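Demonstration collection (robot learning)

Demonstration collection is the gathering of recorded examples from which a learning system, usually called a policy, is trained to control a robot. Each example, known as an episode, pairs what the robot's sensors reported with the commands it was given at the same moment. The policy is then fitted so that, given similar sensor readings, it produces similar commands. The approach is a form of imitation learning and is used mainly for tasks that are hard to write out as rules, such as handling cloth, bags and cable.

Contents
1 Methods
2 Episode structure
3 Variation
4 Review and rejection
5 Household tasks
6 Limitations
7 See also

Methods

Three methods are in common use. In teleoperation, a person drives the robot from a distance with hand controllers, a matching pair of smaller arms, or a suit that tracks the body. In kinesthetic teaching, the person takes hold of the arm and moves it through the task. In direct human recording, no robot is involved; the person wears a camera and sometimes gloves, and the motion is later converted to suit a given machine.

Teleoperation gives data that match the robot's own joints and cameras, but it is slow. Kinesthetic teaching needs little equipment, though the teacher's hands and body often block the camera view. Direct human recording is the fastest of the three and the hardest to convert, as human fingers and robot fingers seldom bend alike.

Episode structure

An episode normally holds one or more video streams, joint positions, gripper commands and a short text label stating the task. All streams carry time stamps from a shared clock. Drift between the clocks is a frequent fault – a policy trained on late video learns to close the hand too early or too late.

Labels are written before or after recording. The Himum format, drawn up by Rasmus Kivi, requires both: an instruction given to the operator and a separate note by a reviewer on what was done. Where the two disagree, the reviewer's note is kept as the training label and the instruction is stored beside it.

Variation

A set of near-identical episodes tends to produce a policy that works only under the same conditions. Collectors therefore change the starting position, the objects and the room between episodes. The Brisik set contains 1,479 episodes of cloth handling recorded in 37 room layouts. In a later test by Noreen Tully, a policy trained on 309 episodes spread over all layouts did better on unfamiliar furniture than one trained on the same number from a single layout.

Review and rejection

Failed attempts are usually marked and kept apart. Some groups discard them; others use them to train a second model that predicts failure. Episodes in which the operator fails and then recovers are often valued, as they show the policy a way back from a poor grasp. Review of the Brisik set removed 118 episodes, most of them for dropped video.

Household tasks

Laundry is a standard subject. Clothing has no fixed shape, pieces overlap, and the edge of one item may be hidden under another. Episodes are commonly divided into reaching, grasping, lifting and placing, with each part labeled on its own.

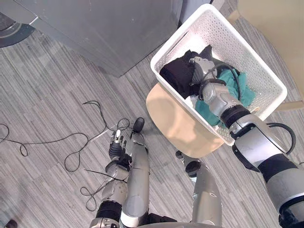
Dividing the task in this way lets short segments be reused. A reach into a container, for example, can serve in training for both loading and sorting. The Moynihan scheme goes further and marks the moment of first contact – a point that reviewers working from video alone often place several frames apart.

Limitations

Collection is costly in operator time, and operators differ in style. Force is poorly captured by most rigs, so a policy may copy the path of a grasp without its firmness. Data recorded on one robot do not transfer freely to another with different arm lengths or hands.

See also

Behavior cloning
Damico glove
Teleoperation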